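The two a.m. kitchen club

I started waking up at two in the morning sometime last August, and for a good long while I blamed the cat, and then the neighbor's porch light, and then the new mattress, which I had been so excited about and which cost me 888 dollars on sale. I was 42. It did not cross my mind for one minute that this could have anything to do with hormones, because in my head that was something that happened to other people, later, with gray hair and a fan in their purse.

So I'd lie there with one leg out from under the covers, wide awake, running through every single thing I had ever said to anyone at work. Then I'd give up and go down to the kitchen and eat crackers over the sink. By six I'd be so tired I could have cried, and a couple of times I did, once over a jar of pickles that wouldn't open.

I know some of you have been reading here since the days when this was mostly soup recipes and pictures of my garden in Utbridge, so thank you for sticking with me while I wander off into sleep talk. A few of you wrote after my last post to say you were up at the same hour, and I can't tell you how much I liked hearing that. I don't mean I'm glad you're awake! But it does feel less lonely, standing there with the crackers.

The first thing I changed was the bedroom. I went back to plain cotton sheets, took the heavy quilt off, and turned the heat down to a number my husband thinks is unkind. He sleeps in a sweatshirt now and says very little about it.

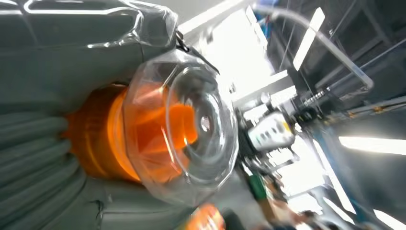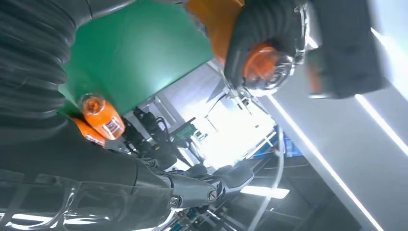
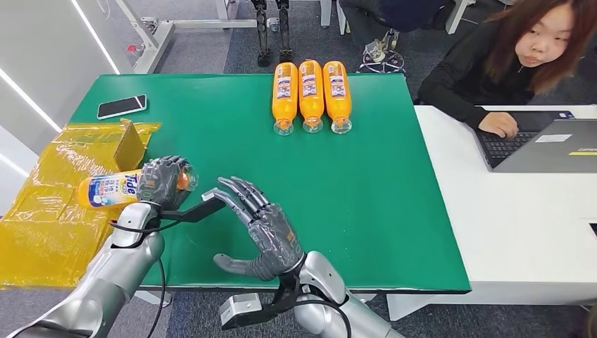 The second thing was the evening glass of wine, and I put up a fight over that one. I had always thought of it as the thing that helped me drop off, and it did help me drop off -- it just didn't do a thing for me at two. I stopped for four weeks as a test. The first week I was grumpy and ate a lot of toast. By the third I was sleeping until four most nights, and if you have ever lived on two a.m. wake-ups you'll know that four feels like a vacation.

I also started keeping a notebook by the bed, just a cheap one, where I write down what time I woke up and whether I was hot or worried or both. (It's usually both.) I'm up to 242 entries, and some of them are only a squiggle since I write them in the dark. But when I finally made an appointment at the clinic over on Skoryk Street, I took the notebook with me, and I am so glad I did. I tend to go blank in a paper gown. I say "oh, I'm fine, just a little tired" and then I sit in the car afterward and kick myself. This time I opened to a page and read it out loud.

We talked for a good long time. I won't go into everything, partly because it's my business and partly because what suits me may not suit you at all, and your own doctor knows things about you that a lady with a blog does not. I'll only say that being asked real questions about it made me feel better before I'd even tried anything.

As for the nights when I still wake up, I've quit looking at the clock. I have a little lamp in the corner of the living room and a fat library book about lighthouses, dull enough that I've been reading it since spring and am only on page 88 or so... well, I lose my place a lot. I sit there with a blanket over my knees and read until my eyes go heavy, and then I go back up. Some nights it's twenty minutes. On Tuesday it was two hours, and I was a bear all the next day, and I had a nap on the couch with my shoes on.

If you've got something that works for you, leave it in the comments, please. I've already had a vote for tart cherry juice and one for socks in the freezer, and I'm going to try the socks this weekend.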